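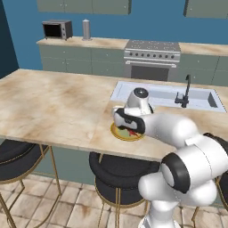
Cocina Halo, tarea del plato. Los dedos se cierran sobre la comida, con el fregadero justo detrás.

Cuaderno de simulación, octubre

Sigo con la comparación de los dos controladores, Sterus y Rocha, con la misma pinza (Flunska, modelo de simulación) y en la misma cocina. La semana pasada dejé a medias las tareas de la isla y ahora las repito desde el principio, porque había cambiado un parámetro de contacto entre una serie y otra y no lo apunté. Esos resultados los he tachado. No los usemos para la tabla.

Configuración de hoy, para no tener la misma duda otra vez:
- escena Halo, variante de las paredes azules, sin objetos añadidos
- base del brazo fija durante cada tarea
- límite por intento: 2.000 pasos para coger del plato, 4.000 para la nevera
- 10 intentos por controlador y por tarea
- tolerancia de posición en la muñeca: 2 mm
- semillas iguales para los dos controladores, están en el archivo de siempre

Plato, con Sterus. La bajada es vertical casi todo el tiempo y bastante lenta al final. Me gusta cómo llega, pero aprieta tarde: los dedos están ya abajo y el controlador espera todavía a que la velocidad baje de su umbral. En los registros se ve una pequeña meseta en todos los intentos, siempre en el mismo lugar. De los diez intentos, ocho buenos. Los dos malos son del mismo tipo: un dedo toca el borde del plato, el plato gira un poco y la comida queda fuera del agarre. En uno de ellos el brazo subió con los dedos cerrados y vacíos, y el evaluador lo contó como éxito. Esto es un error nuestro del evaluador. Mira la apertura de la pinza, pero no mira si hay contacto en los dos lados. Lo he corregido y he vuelto a pasar las series de los dos controladores por el evaluador nuevo, sin simular otra vez.

Plato, con Rocha. Más rápido y menos limpio. Empieza a cerrar antes de terminar la bajada, y cuando la orientación de la muñeca es buena esto ahorra mucho tiempo. Cuando no es buena, empuja el plato hacia el fregadero. Seis buenos. Tres veces arrastró el plato y una vez se acabaron los pasos sin que hiciera nada peligroso, solamente corregía y corregía encima del plato. Creo que este último caso es un problema de la tolerancia: con 2 mm pide más precisión de la que su bucle interno puede dar con esta carga. Lo probé una vez con la tolerancia más grande y terminó sin dificultad, pero este intento no lo cuento, fue solo por curiosidad.

Pregunta que me hago: ¿es justo comparar con la misma tolerancia? Sterus viene ajustado para valores pequeños y Rocha no. Por otra parte, si cada uno usa su valor preferido, ya no comparamos controladores, comparamos ajustes. De momento dejo el mismo valor y lo escribo claramente en la cabecera de la tabla. Si alguien tiene otra opinión, que la ponga en el margen, por favor.

Una cosa sobre la vista exterior: en la tarea del plato la pinza tapa una parte de la comida justo en el momento que más interesa. Para juzgar el agarre no me sirve. He estado mirando las fuerzas en los dedos y es lo único fiable. La vista exterior la guardo para comprobar la postura del codo, que con Rocha a veces elige la solución más extendida y después tiene poco margen para retirarse.

También he perdido casi una hora con el fregadero. La malla de colisión de la pila era una caja cerrada, sin hueco, y el planificador hacía un rodeo grande por arriba aunque la mano podía pasar más baja. Los dos controladores recibían la misma trayectoria mala, así que la comparación no está dañada, pero los tiempos absolutos sí. He puesto la malla con hueco. El grifo se queda como estaba, con un cilindro alrededor, y este me parece correcto.

Pausa, y por la tarde la nevera.

Para la nevera trabajo con la puerta ya abierta. Abrirla es otra tarea y no quiero mezclar el fallo del tirador con el fallo de la aproximación. El compartimento está vacío, y lo que mido es solamente si la pinza llega a la pose delante del estante sin tocar la puerta, y si se para allí de forma estable. La cámara de la muñeca va grabando para ver cuánto espacio queda entre los dedos y las superficies. La inclinación desde arriba no es cómoda para leer profundidades, todo es gris sobre gris, y el estimador se confunde con facilidad entre la cara interior de la puerta y el fondo. El suelo de baldosas le da mejores puntos que el propio aparato.

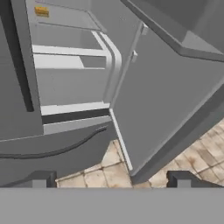

Con Sterus la aproximación es conservadora. Primero retrocede, después gira la muñeca y solo entonces avanza. Gasta muchos pasos en esto, y en dos intentos llegó al límite antes de alcanzar la pose final. No hubo ningún contacto con la puerta. Los otros ocho llegaron y se quedaron quietos. La oscilación al parar es muy pequeña, menos de lo que esperaba con los dedos abiertos del todo.

Con Rocha, nueve llegaron. El que falta tocó la puerta con el lado exterior de la pinza, y la puerta se movió un poco sobre su bisagra. Aquí el resultado es mejor que el de Sterus, y es lo contrario de lo que pasó con el plato. Mi explicación provisional: en la nevera no hay que agarrar nada, y entonces la costumbre de Rocha de adelantar el cierre no molesta. Para decirlo con más seguridad habría que hacer la misma tarea con un objeto en el estante. Lo dejo apuntado abajo.

He mirado la apertura de los dedos con más atención. En el modelo de Flunska la distancia máxima se mide entre las almohadillas, pero en nuestra configuración yo la había puesto entre los bloques de los dedos, y esto da una mano virtual más ancha que la verdadera. No cambia nada en el plato, porque allí la pinza baja ya medio cerrada. En la nevera puede cambiar, sobre todo para pasar al lado de la puerta. Tengo que repetir la serie de Rocha como mínimo. La de Sterus también, para ser correcto, aunque no tuvo contactos.

El estimador de profundidad: hice una prueba corta apagando la textura del suelo. Sin textura pierde la referencia muy pronto y el error crece mientras la mano avanza. Con textura se mantiene bien. No es una buena noticia para nosotros, porque significa que el resultado depende de algo que no es el electrodoméstico. En otra variante de Halo el suelo es liso y seguramente veremos números peores. Propongo hacer la nevera en las dos variantes y no dar una sola cifra.

Otra nota pequeña. El tirador del cajón inferior tiene forma curva y su malla de colisión es recta. La diferencia es poca en los extremos y más grande en el centro. Para las tareas de hoy no importa, pero quien haga la apertura del cajón se va a encontrar con un agarre que en pantalla parece bueno y no tiene contacto. Lo he visto en un intento manual, moviendo la pinza con el mando: los dedos pasaban a través de la parte curva sin ninguna fuerza. No he tocado la malla, no sé si otra persona la está usando.

Resumen de los éxitos, con el evaluador corregido:
Plato: Sterus ocho, Rocha seis.
Nevera: Sterus ocho, Rocha nueve (serie pendiente de repetir por la apertura mal puesta).

Con tan pocos intentos yo no diría cuál es mejor. Lo que sí me parece claro es el tipo de fallo, que es distinto en cada uno: Sterus se queda sin tiempo o cierra tarde, Rocha toca cosas. Para el brazo de verdad prefiero el primer tipo, pero el segundo se puede mejorar con un margen más grande alrededor del plato y de la puerta, y esto todavía no lo he probado.

Pendiente:
- repetir la nevera con la apertura medida entre almohadillas, los dos controladores
- nevera con un objeto en el estante
- prueba del umbral de velocidad de Sterus, bajarlo poco a poco y mirar si desaparece la meseta
- preguntar por la malla del tirador antes de cambiarla
- guardar la configuración junto con los resultados, en la misma carpeta, siempre
- variante de suelo liso

Los registros están subidos. Los vídeos de la muñeca ocupan mucho y he subido solamente los intentos fallados y uno bueno de cada serie.

Entradas recientes
Flunska: desgaste de las almohadillas y cómo lo simulamos
Calibración de la cámara de muñeca, segunda vuelta
Sterus, primeras impresiones con el brazo sin carga
Halo: lista de mallas de colisión revisadas
Rocha y el problema del codo extendido
Plantilla para apuntar los intentos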